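Re: [cell-users] Open day notes, kit sorting cell

Kartini Krishnan wrote:
> Those of us who couldn't make the Greten open day would like to know
> what was on the sorting table. Wetel wants to quote the same layout
> for hygiene kits. Is bagged stock realistic with parallel grippers,
> or should we keep asking suppliers for rigid cartons?

Kartini,

Two arms on opposite sides of one table, open bins and trays, toothbrushes and small toothpaste tubes as stock. The frame is black extrusion with corner brackets, same as our bench at Sikora. Pictures inline, my comments after them. 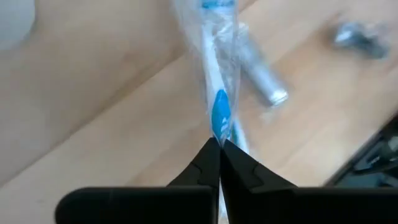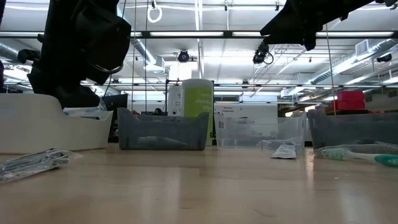
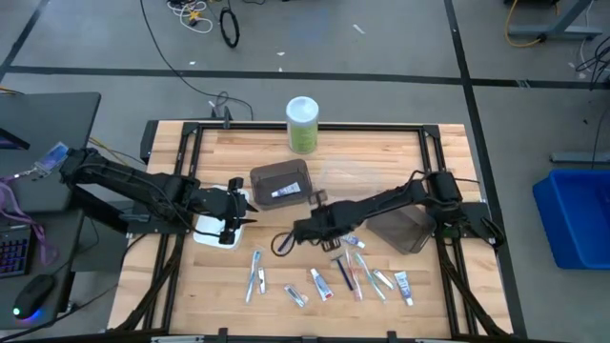
Sorting cell, Greten open day: wrist camera first, then two fixed views.

On bagged stock: the first picture is the case you asked about. The fingertips close on the bag near the brush head, with clear film running up past the handle. Film is hard on any depth sensor, so I asked about that. They work from color images only.

The Grikora engineer quoted 3,672 logged picks to date, of which 1,195 were bagged items. He had no failure rate broken out by packaging and I would not quote one to Wetel. He did say they swap fingertips every 500 picks.

My view is that cartons can wait. Ask Wetel for 20 bagged samples per item and we run them on our own bench in July. I would also ask for the bin drawings, as rim height limits the wrist angle on approach.

I have the handout as a PDF if anyone wants it.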